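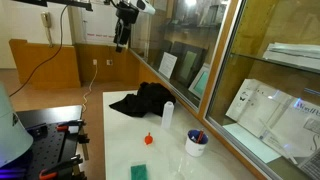

Week 3: Where to Put Things, and Why It Matters to the Person Standing There

Notes for Store Layout and Small Retail, evening section
Marcelle Besson
2024-04-15

Welcome back, everybody. I promised last week that I would type up the part of the lecture on counters, and I've added a few bits I ran out of time for (the clock in that room is fast, I'm sure of it). Please read these before you start on the Keogh exercise at the end.

The counter as a working surface

When people draw their first floor plan they nearly always start with the shelves and squeeze the counter in afterward, wherever there's a gap by the door. I did it too, in my first shop, and I spent two years walking sideways. A counter is where you wrap, write, measure, answer the phone, and have most of your real conversations with customers, so draw it first and draw it to scale. Leave yourself enough room behind it to bend down and open a drawer all the way.

Think of the top in two zones. The customer's zone is the stretch where they set down a bag or lean on an elbow while they decide. Your zone is the stretch you can reach without moving your feet. Pens, a cup to keep them in, a cleaning pad, a cloth, the tape: all of that belongs in yours, and it will creep into theirs by lunchtime. It creeps in every shop I have ever visited! Plan a shelf just under the top at hip height and sweep things onto it when the door opens.

Glass cases

A glass-fronted case does two jobs, and they pull against each other. It protects small or costly goods, and it tells the customer "ask me first." Some shoppers love asking. Plenty of others would sooner walk out than bother you, so anything you hope to sell on impulse should live outside the glass where a hand can get to it.

Put the case where you can open it from your own side without turning your back on the person you're serving. Light it from the front edge of each shelf, pointing slightly inward. Lighting from the back makes everything look like a silhouette, and lighting from straight overhead leaves the lower shelves in the dark. Clean the glass every morning, at a child's height as well as your own.

A word about white surfaces, as several of you asked. They bounce light up onto the goods and they make a small room feel bigger. They also show every pen mark. If you go with a shiny finish, look at it under your actual shop lights before you pay for it, and look from where the customer will stand, to check for glare.

The Gravden case study

You have the Gravden figures in your packet. It was a stationery and gift shop with 525 square feet of selling floor, and the owner spent $2,280 on moving the counter from the back wall to the middle of the left side. She bought no new cases at all. Have a look at the before and after plans and trace with your finger the walk from the door to the register. In the first plan the customer passes two displays, and in the second she passes nearly everything. The July sales sheet is stapled behind the plans. Go slowly with it, there was a street fair that month and I'd like you to argue about how much of the change we can credit to the move.

For next time

Draw the Keogh shop floor (measurements are on the yellow sheet) with the counter placed first. Mark both zones on the counter top.

Write one page on which goods you would put under glass and which you would leave out. Pencil is fine. The exercise is worth 20 points, and the final plan, later on, is worth the other 80.

If you can, visit a shop you like and stand near the counter for a few minutes, and buy something small so you're not a nuisance. Bring me your sketch, even a messy one.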